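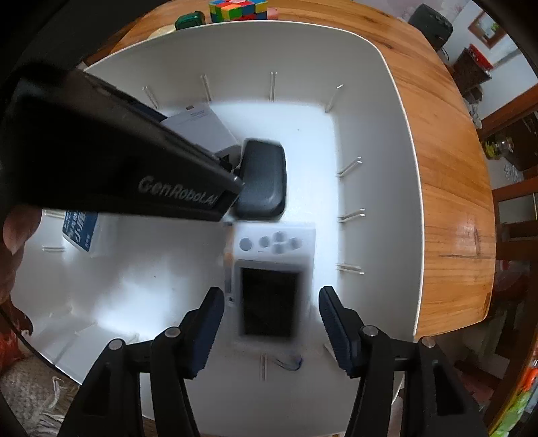
1/14

Big white bin is up on the good table, so I guess the gadget clean-out is officially on. Hi to everyone who voted "just start with the electronics" the other night. Blame is being assigned.

2/14

First things in: the white handheld, something with a loop of cord on it, the dark rounded case and a white card with printing so small I'd need my other glasses. I've called it "important paper" and moved on with my life.

3/14

The handheld! I played that thing on every bus trip to Herside for a whole winter. The bus took forever, the heater only worked up the back, and I got very, very good at one puzzle game (high score 3,161, thanks for asking).

4/14

My brother claims he got more. My brother has no evidence.

5/14

Someone's already asked if it's for sale. Not yet! I want to find the charger first, because selling a handheld without one feels rude. There's a drawer of chargers in the hall and I'm scared of it.

6/14

Update from the drawer: so many chargers. Two for phones I don't remember owning. One that fits a razor. There's a whole plug adaptor from the Edholm trip that I bought at the airport for a silly price, used once, and then apparently kept forever like an heirloom.

7/14

OK, rule for tonight, and I'm saying it publicly so you'll all hold me to it. If a thing has a cord and I can't say what the cord belongs to, it goes to e-waste at the Distwood depot. No "just in case" pile. I've had a just in case pile since my first flat and the case has never come up.

8/14

Few people asking about the bin. It's just a plain plastic tub, nothing fancy, I've washed jumpers in it and bathed a very cross cat in it. I like it for sorting as the sides are high enough that nothing rolls off under the couch. Give it a wipe first and make sure it's properly dry before any electronics go near it.

9/14

And yes, I know there's a crack in the tabletop, you lot have sharp eyes. It's on the list. I've been told to fill it with wax, fill it with glue, leave it alone, and buy a new table. The colour of that wood is my favourite thing in the house so the new table people can go sit outside.

10/14

Tea break. Going through old photos on my phone instead of sorting, obviously. There are 1,432 in one folder and I reckon about 1,000 of them are of dinner.

11/14

Back at it. To whoever asked how to clean grubby buttons: power off, dry cotton bud round the edges, then the tiniest bit of isopropyl on a fresh one. Don't spray anything straight on the console. I did that to a remote once and it only did volume up from then on.

12/14

CHARGER FOUND. It was in the Filip box!! (Filip is the brand of the label maker, the box is now home to everything except the label maker.) Plugged in at the wall, going to leave it an hour before I get my hopes up.

13/14

While that's happening, the piles so far: keep, Distwood, and ask Mum. That's 3 piles and ask Mum is the biggest. Mum, if you're reading, I'm bringing it all over in the car and you don't get a say.

14/14

Stopping for the night, my back's gone. Tomorrow is the shelf above the washing machine, where I think there's a printer. If anyone near Herside wants a working adaptor and a mystery razor charger, message me and I'll leave them on the porch.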